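Itari planner: frequently asked questions

14 shares | 6 comments

Itari is the task and motion planning layer we run on our two-arm tabletop cells. It takes a scene estimate from the perception node, decides which arm does what and in which order, and hands timed trajectories to the controller. These are the questions that come up most on the mailing list. Answers are by Tamsin Treloar unless marked otherwise, and apply to the June release.

What does Itari need to run?

A Linux machine with a discrete GPU for perception and a separate real-time thread for control. The planner itself is CPU only. If you are short on hardware, put perception on its own box and send the scene estimate over the wired network. We don't support wireless links between perception and planning. It will connect, but message timing is too uneven and the planner will keep discarding stale scenes.

Can I use one arm instead of two?

Yes. Set arms: left or arms: right in the cell file. The scheduler skips the collision checks between arms and planning gets noticeably faster. Any task that includes a handover will be rejected at load time with error 11.

Why does the planner refuse to start when the table is cluttered?

Usually it hasn't refused. It is waiting for the segmentation to settle. Itari wants 2 consecutive scene estimates that agree on the object list before it commits to an order. With clear packaging, and things lying against each other, the list tends to flicker between frames. One bag becomes two objects, then one again. Raise merge_distance a little at a time and watch the overlay in Pudport until the labels hold still.

What sort of scene is it tuned for?

Table clearing after a meal or snack, mostly. We tune on food and food packaging, where soft, clear and crushed things sit next to rigid ones. Tomatoes on the stem and a bun in a plastic bag are harder for the grasp scorer than a bowl, and a crushed can doesn't match the cylinder model at all, so it goes through the generic mesh path.

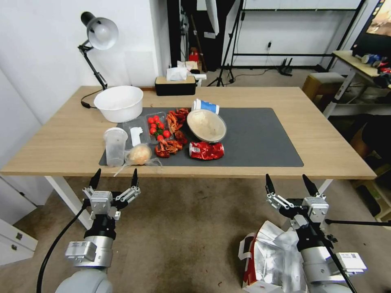 A mixed clearing layout, with both grippers open at the near side of the table.

Is the transparent object problem fixed?

Partly. The depth completion model added in the last release fills in most clear cups and trays well enough to plan around them. Picking them up is less reliable. Thin rims still come back with holes, and the grasp scorer then prefers the body of the cup, where a parallel gripper can deform it. Set a low force limit for anything in the clear_plastic class.

How does it choose which arm to use?

By reach cost first, then by how much the move would block the other arm. Objects near the centre line can go either way. If you see the arms swapping an assignment back and forth between replans, increase switch_penalty. The default is deliberately low and several people have told us it's too low. We may change it.

What planning time should I expect?

On our bench machine the median full replan is 547 ms with both arms enabled. The hard cap is 600 ms, after which Itari returns the best plan it has, or holds position if it has none. You can lift the cap, but the controller watchdog has to be changed to match or it will trip.

Do I need Pudport?

No, though debugging without it is slow. Pudport is the viewer and log player. It reads the same logs the planner writes and lets you step through each decision with the rejected options shown in grey.

Does it work with the Bravia controller?

(Ashton Tawhiri) Yes, through the adapter in the contrib folder. Use firmware with timestamped joint states. Older builds stamp messages on arrival, and the trajectory tracker then reports a lag error that isn't real. I maintain the adapter in my spare time, so please attach a log when you report a bug.

Can it handle soft items?

It can plan picks for them. It doesn't model how they deform, so treat the placement pose as a rough guess and leave some margin around the bin or tray. Bags with a long loose end are the usual trouble, as the end isn't always included in the swept volume.

Where do I report a problem?

Use the tracker, with your cell file and the Pudport log. Screenshots alone aren't enough for us to reproduce anything.

Related
Writing a cell file from scratch
Calibrating two arms to one table frame
Pudport keyboard shortcuts
Error codes and what they mean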